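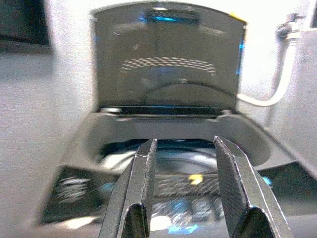
The Patient Hand of Klinhom

On the open day at Klinhom, most visitors go first to the big arms by the entrance. I stayed in the back room, where Wiroj Kongkaew teaches a two-fingered gripper to work with a grey plastic case that has a tinted, see-through lid.

"People think the lifting is difficult," he told me. "For us the difficult thing is the lid. It reflects everything, and the camera believes the reflections."

His group has recorded 3,317 attempts with such household objects. The goal is 3,000 good ones, and they are not there yet. Each recording is checked by Sumaiya Fakir, who throws away more than Wiroj would like.

I was allowed to guide the arm myself. It is lighter than I expected, and it took me 12 tries before Sumaiya nodded. She kept only the last one.

The next open day is in November, and places must be booked in advance.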